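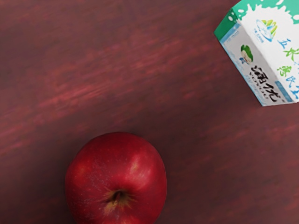

Trimthorpe lab puts two grippers through 1140 simulated picks

October 5, 2021

I spent most of last week at the Trimthorpe robotics lab watching fruit get picked up on a monitor, and I had a much better time than that makes it sound. The group there has just wrapped up the first half of a comparison between two grippers, the two-finger Kahraman and the softer three-finger Valari, and they let me sit in while the last runs went through. Everything so far has been done in simulation. The real arms come into it in April.

The setup is pretty simple to explain (it took me a while to get it, so bear with me). Both grippers go on the same simulated arm, with the same controller software, called Ultura, and they get the same jobs. There are 14 objects on the list, all the kind of stuff you'd find in a kitchen. A red apple and a little milk carton are two of them, and those two ended up taking over most of the conversation while I was there. The apple is round and slick with a dip at the top where the stem sits. The carton is a box with flat sides and corners, and it usually ends up lying at some odd angle to the arm. A gripper that loves one of them may not care for the other!

Gilang Nasution runs the software side, and he's the one who walked me through the results. Out of 1140 picks per gripper, the Kahraman won on anything with flat faces and the Valari won on anything round. No big shock there. What surprised the team was how much the camera mattered. They tried two camera spots, one looking straight down at the table and one off to the side at a slant, and swapping between them changed the scores more than swapping the grippers did.

"I had a whole speech ready about finger shape," Gilang told me. "Then the camera numbers came in and I had to throw out half my slides."

The overhead view is great for working out where things are on the table. It's not so great at telling the arm how tall they are, so the Kahraman kept coming down too far on the apple and giving it a shove before the fingers closed. I watched a replay of one of these and the apple rolled clean off the table. With the slanted view the shoving mostly went away, but then the carton gave more trouble, especially when something taller stood in front of it. They're now looking at running both cameras together, though that slows the controller down and Gilang isn't thrilled about it.

I asked what happens when an object is only half in view, which comes up a lot when the camera is in close. Géza Szilágyi, who built the virtual objects and the tabletops, said the controller is supposed to back off and look again before it tries anything. Sometimes it does. Sometimes it takes a guess at where the rest of the apple is and goes for it, and he showed me a few of those too – they're more fun to watch than the good ones.

Géza also talked me through the tables, which I hadn't given a second's thought. The wood gets swapped around between runs, light and dark, with different grain, so the controller can't get comfortable with one background. A red apple on dark reddish wood is one of his favorites. The color of the fruit sits close to the color of the table and the outline gets harder to find. He's pretty proud of that one. He also picked the carton with care: lots of printing, a green band, a logo, big Chinese characters down the front, plenty for a camera to get distracted by.

The full set of results, all 1802 pages of logs, is going up on the lab's site once somebody has cleaned up the file names. I've seen the file names and I wouldn't hold my breath. There's a shorter write-up coming first, 7 pages, with the tables for each gripper and each camera spot side by side.

For the April round they'll bolt the real Kahraman and Valari onto a real arm and rerun the same list with actual groceries. Gilang thinks the Valari will drop a few places once it has to deal with real friction. Géza thinks the opposite, and the two of them have lunch riding on it – I've asked to be there for that as well.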